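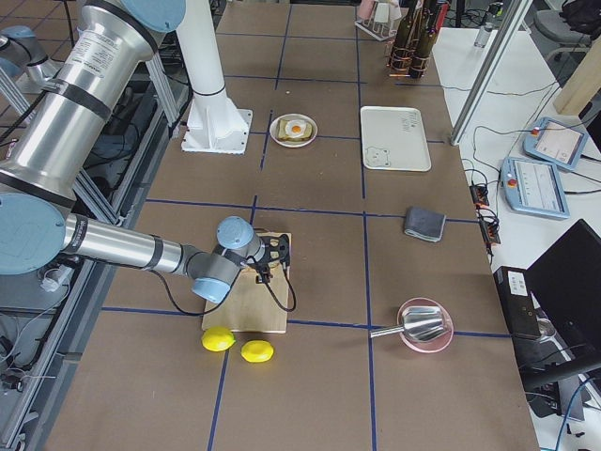
*Two lemons and the cutting board. August.*

OK quick one because I have to be out the door by 4 and I haven't packed anything. But I promised three different people I'd write down the preserved lemon thing, and if I don't do it now it'll be October and you'll all have given up on me.

So. Preserved lemons. I have been making them for years and doing it badly for most of those years. Too much water, not enough salt, lids that rusted shut. One jar I had to throw out with the lid still on. This summer I finally got a batch I'd give to someone without an apology note taped to it.

The salt: coarse, no iodine. Mine comes in the big bag from the Raudsepp store out past the feed place, and yes it's a drive. Table salt made mine cloudy and a bit metallic. Maybe that was the lids. Didn't test it, don't write in.

The lemons: thin skin if you can get it. Squeeze them at the store. If it feels like a tennis ball put it back. If they're waxed, hot water and a scrub brush, and then do it again because the first time never gets it all. Dry them. Really dry them.

Then you cut. Top to bottom, almost through, turn, almost through again, so it opens up like a flower but stays in one piece at the base. I pack salt in the cuts, a heaping spoon per lemon, more than you want to. Jam it in the jar. Push down with the end of a wooden spoon till the juice comes up. Next lemon. Push again. You want them under the juice, and if they aren't under the juice you squeeze a couple extra ones over the top. Never water. I did water for years, see above re: doing it badly.

Bay leaf if you like. I've stopped with the cinnamon stick, it takes over everything and then your chicken tastes like a candle.

Lid on, leave it on the counter, flip it every morning. I wait 25 days. Used to say a month but I get impatient and 25 is where I always crack and open one anyway. Then fridge.

Heino Navickas -- who some of you know from the Hendcombe potluck, he's the one who brings the herring -- does his with honey and a dried chili and only waits 22. I've had them. They're good! Sweeter, softer, kind of jammy at the edges. He's very smug about the three days. We've been arguing about this over text since June and I'm not going to win because he has more jars than me and can just keep handing out samples.

What to do with them, since that was the other question. You rinse it first. RINSE IT. Scoop out the middle, throw that away or put it in a marinade, and chop up the peel really small. Then:

- into plain rice with butter and a lot of black pepper
- tuna salad, instead of pickles
- roast potatoes, last five minutes, so it doesnt burn
- a tiny bit in a vinaigrette, and then leave out the salt, you have been warned

I tried it on vanilla ice cream because someone in the comments last year swore by it. No. Sorry, whoever you were.

Other news while I'm here. The Gollen newsletter ran my bean soup recipe and apparently 1,850 people get that thing?? I would have checked the spelling. They also left out the step where you soak the beans, so if you made it and it was like eating gravel, that was them and also a little bit me for not numbering my steps. Soak the beans overnight. There, fixed.

I'm away at my sister's in Stalevent for a bit, helping her get the back bedroom painted before the baby. She's picked a green. I have opinions about the green and I'm keeping them to myself. There's a lemon tree in a pot on her porch that has made exactly 2 lemons in its whole life and she talks about them like they're grandchildren. I'm bringing her a jar as a hint.

Comments will be slow to show up till I'm back, I have to approve them by hand now on account of the sunglasses spam. If you're asking whether limes work, yes but they go brown and look terrible. Meyers work, they're just mushier, pull them out a week erly. Oranges I haven't tried. If you've done oranges tell me how long, I've got an empty jar sitting here and a bag of them going soft.

Right, socks. Charger. Jar for my sister, wrapped in TWO towels this time. Going.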